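Spent the morning on the shelving at the Ludgate stockroom. Short thread.

The plan was one kind of thing per shelf. We had 72 trays to put away after the Sondora order and they had ended up all over the place.

Crates go low, trays go high. The crates are heavy once they're full and I'm done lifting them past my waist.

Labels face out. If you pull a crate, put it back the same way around.

Still looking for the key to the side cage. Ask Zlatko Stoyanova if you've seen it.

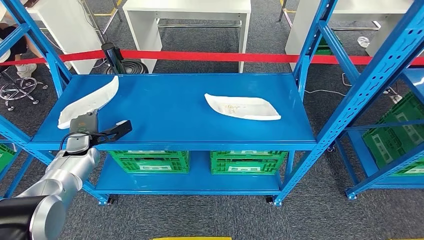
Griniline Stores & Packing Team

Blue shelves, green crates on the lower level, white boat-shaped trays up top. One of the trays has faint brownish writing on the inside — if it's yours, tell me what it says.

Next up is the Kelmendi aisle. Eight more units, probably two mornings.

Contact | © Griniline | Back to top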